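Recording Demonstrations with the Hand-Held Gripper
Liltham Workshop Notes, updated 23 October 2025

These steps cover teaching a pick-and-place task by hand. You hold the gripper tool, do the task yourself, and the recordings are used to train the arm. The same steps work for folding and wiping, with the changes given near the end.

Before you start
Charge the tool to at least 99 percent. Wipe the lens with a dry cloth. Open and close the jaws a few times and check that the width reading on the Ronach screen follows your fingers. If it lags, restart the tool.

Mapping the work area
1. Press Map and move the tool slowly over the whole table.
2. Keep it at least 35 cm above the surface.
3. Stop when the screen shows Ready. This takes roughly 5 minutes on a cluttered table.

If you move the table or change the lights, map again.

Recording
1. Hold the tool still at your start position and press the side button once.
2. Reach for the object at an even speed. Don't twist your wrist more than the arm can.
3. Close the jaws, wait a beat, then lift.
4. Place the object, open the jaws fully and back away in a straight line.
5. Press the button again.

Change the start position and the object position between takes. If you drop something, pick it up again and carry on. Mark the take as Recovery in Antal so it goes in the right folder.

Soft materials
Cloth and padding fill the view when the tool gets close, and tracking may drift. Come in at an angle, keep the close part short, and lift straight up afterward. For wiping, leave the jaws closed for the whole take.

Checking the takes
Open the session in Gredska and play each take at double speed. Delete any take where the path line jumps. A take that is blurred only during contact can stay if the path line is smooth on both sides of it.

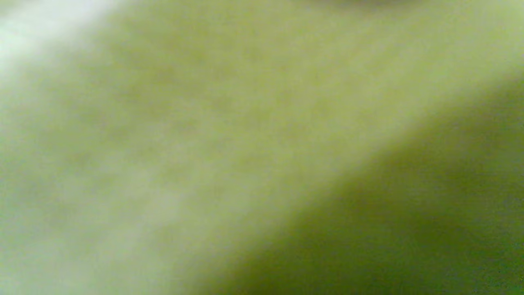 Can two people record takes for the same task?
They can, as long as both use the same map and the same start button routine. Enter a separate operator code for each person so the takes can be sorted later.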